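Folding for a living, week whatever
January 18, 2024

I have now folded the same pillowcase more times than my mother has folded anything, and she raised four kids. The project is called Plorkel. I didn't name it. The idea is that if enough people do enough ordinary household stuff while holding a gripper instead of using their fingers like civilized adults, a model can learn from the recordings and eventually a robot will do it. My part is the ordinary household stuff. I am very qualified.

Darnell Castellanos runs our little corner of it from a desk two time zones away. As of this morning the shared sheet has 3,775 accepted episodes on it, from all of us put together, and 146 of mine are in a separate tab labeled "redo?" with the question mark doing a lot of emotional work. I asked what was wrong with them. Most were too fast. A few were too slow. One had the note "why did you stop," and I remember that one. The doorbell rang.

Too fast was a surprise. When you get good at a fold you start cheating, small cheats, like flicking the corner over and letting it land where it wants. It looks great. The model apparently learns that cloth flies into position if you believe in it. So now I place the corner and wait a beat and let go, like I'm setting down a sleeping cat.

Other things I've been told, saved here so I can stop searching my messages:

Start with the jaws open and in view, every single time.
If you drop it, keep going and pick it up. Dropped items are apparently gold. I have a lot of gold.
Don't use your free hand. You will use your free hand.
Move the bedding around between takes. Up to 14 takes per layout, then change something you'd notice if you came home to it.

That last one is Yuk-lan Chu's rule. She does kitchens, mostly, and has a theory that the tidier your house, the worse your data. She sent me a photo of her counter as proof of commitment and I have not been able to eat at her place since. But her acceptance rate is way better than mine, so I bought another blanket.

My first batch was all done on a made bed, one item in the middle, like a hotel brochure. Darnell ran a test policy on it over at the Clomden lab and sent me the clip. The arm did one nice pickup. Then somebody put a second towel down next to the first and it hovered between them for the rest of the video. I've had dates like that. Anyway, back to the bedroom with me. 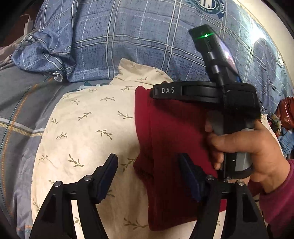 Bedding is harder than towels, and I'll argue this with anyone. A towel has the decency to be a rectangle when you put it down. A duvet is whatever shape it was in when you lost your temper with it. What I'm after lately is a target that has to be picked out from a pile of other soft things, so there's a dark red cloth, already folded, with the leafy pillow beside it and two different plaids going on behind and off to the side. My husband came in, looked at the plaids and left again. The pickup I keep practicing on this kind of setup is one padded tip over the fold and one under, close, pause, lift straight up. Get it wrong and you take only the top layer, and the whole thing opens up on you like an accordion.

My forearm has opinions about all this. By the end of a session I've started reaching for my coffee with an imaginary trigger, and I caught myself last night trying to take a sock out of the dryer with two stiff fingers. It took 5 tries. I would have marked it accepted.

Next up is supposed to be fitted sheets. Darnell brought it up at the end of a call in the voice people use for dental work. Yuk-lan has already said no. I said I'd think about it, which he typed into the sheet as yes, so if anyone reading knows how to fold a fitted sheet with two hands, I'd like to start there and work my way down.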